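Saria Loop – water and bailout options, early season
Trail Conditions > Trip Planning

ridgeline_78
Planning the Saria Loop counterclockwise from the Plestville trailhead in April, two nights. The map shows three water sources between the junction with the Kanagaratnam Trail and the high camp. Which of them run that early? Also looking for opinions on the Sedov cutoff as a bailout on day two. The contour lines look tight on the north side and I have not been on it.

Pack weight before water is moderate. Capacity is three liters, filter is a squeeze type. I have an ice axe and know how to use it. My partner has one and has used it twice.

talusfield
The lower creek runs all year. The spring at the second switchback is a pipe set in rock and is usually under snow until late in the season, so plan as if it does not exist. The third source is the outlet of the tarn. It runs under the snow and you can hear it, but getting to it means digging. Fill up at the lower creek and carry to camp, or bring enough fuel to melt.

I would not use the Sedov cutoff that early. It drops 1000 feet on a north aspect and holds firm snow after the rest of the route has softened.

DGunawardena
Disagree in part on the cutoff. I have taken it down twice in spring. The top 80 feet is steep and the rest is a moderate slope with a clean runout into open meadow. With an axe and real crampons (not the strap-on chain type) it is faster than going back over the saddle. The condition that matters is overnight temperature. If it froze hard, wait until late morning.

Dilruba Gunawardena

talusfield
"Clean runout" depends on the year. There is a band of boulders at the bottom of the steep part that is either buried or sticking out. In a thin year you would slide straight into it. The original poster's partner has used an axe twice. That is the number I would plan around.

DGunawardena
Fair point on the partner. I would still want it on the list as a second option, after retreat the way you came. If the wind is up on the saddle, going back is not free of risk either.

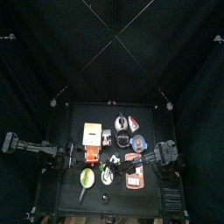
How much fuel does melting snow for two people add on a trip this long?

Plan on one extra medium canister for two nights if all the water at high camp comes from snow. Start the pot with a little liquid water in the bottom and keep the lid on. A canister that sat out overnight in the cold will perform poorly in the morning, so put it in the foot of your sleeping bag.

nbegum_hikes
Adding to the fuel answer: an upright canister stove without a regulator gets weak below freezing. I switched to an inverted canister setup for spring trips and stopped having trouble. It weighs more. Liquid fuel is heavier again and for two nights I don't see the need.

On water, the lower creek crossing is easy in the morning and can be knee deep by late afternoon with melt. Going counterclockwise you cross it early on day one, so the timing works for you. Clockwise hikers hit it at the wrong end of the day.

– Nusrat Begum

ridgeline_78
Useful, thanks. Current plan: fill three liters each at the lower creek, melt at high camp, one extra canister. Turnaround on day two if we are not at the saddle by 11 a.m. Retreat is by the same route, with the cutoff only if the saddle is too windy to recross and the snow has softened.

Does the filter need any special handling? I read that freezing damages the fibers.

talusfield
It does, and you can't see the damage. Once it has been wet, keep it in a pocket during the day and in the bag at night. If you think it froze, stop using it and boil.

The 11 a.m. turnaround is reasonable. I would make it 10:30 if it does not freeze Friday night.

mileage_log
One correction for anyone working from the older printed map. It gives the saddle at a spot elevation of 2641 meters but puts the cutoff junction on the wrong side of it. The junction is east of the high point, just past a short cairned section. The cairns will be buried, so put the waypoint in before you leave home.

ridgeline_78
Waypoint added. I had it on the west side. Will post conditions when we are back.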